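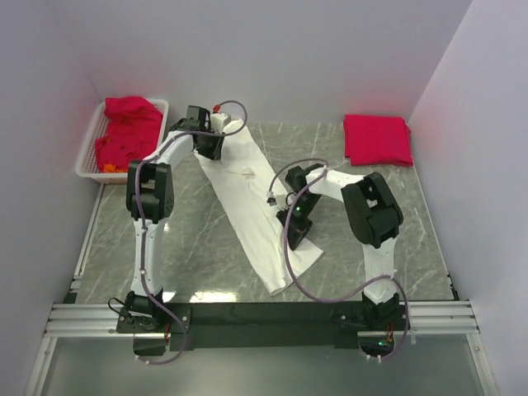
The Ninitz festival wristband holder keeps cloth and paper wristbands flat, sorted and easy to hand out at a busy gate. The base weighs enough to stay put on most surfaces, from a trestle table to a smooth panel with a gray marble pattern, and the rubber feet don't leave marks. Each unit holds 164 bands in 2 lanes, so you can keep general admission and camping passes side by side without mixing them up.

We designed the holder for music festivals with more than one entrance. It was tried out this August at Stallamia, a weekend event with 5 gates and a lot of late arrivals on opening night. Gate staff asked for a wider slot and a lid that opens with one hand - both are on the version we sell now.

Details

Lanes: 2
Capacity: 164 bands
Band width: standard cloth or paper festival bands
Lid: hinged, opens from either side
Color: black or white
Feet: rubber, replaceable

What's in the box

One holder, one lid, two lane dividers, a sheet of blank labels and a printed setup card. Wristbands are not included. You can order them from us separately, printed with your event name and the names of your headliners if you want them. The smallest print run is 1,088 bands.

Using it at the gate

Load the bands with the closure end facing you. Push the spring plate back until it clicks, drop the stack in, then let the plate forward slowly. Bands come out one at a time through the slot. If two come out together, the stack is probably loaded too tight - take a few out and try again.

For outdoor gates, keep the lid closed between groups. Paper bands curl when they get damp, and a curled band will catch in the slot. Cloth bands are less trouble in the rain but should be dried before they are packed away.

Wipe the holder with a damp cloth after use. Don't put it in a dishwasher.

Which size do I need?

One holder per check-in line is enough for most club shows and small outdoor stages. For a festival, plan on one per line plus a spare at each gate, already loaded. Staff can then swap holders when one runs out and refill the empty one away from the line.

The Ellov bag fits two holders with their lids on. The older Falcão lids do not fit this model.

Orders and questions

Orders for the fall season are open as of September 2019. For printed bands, send your artwork with the order. Questions about sizes, bulk orders or replacement parts go to Zoia Stelmakh in event sales, through the contact form on this site.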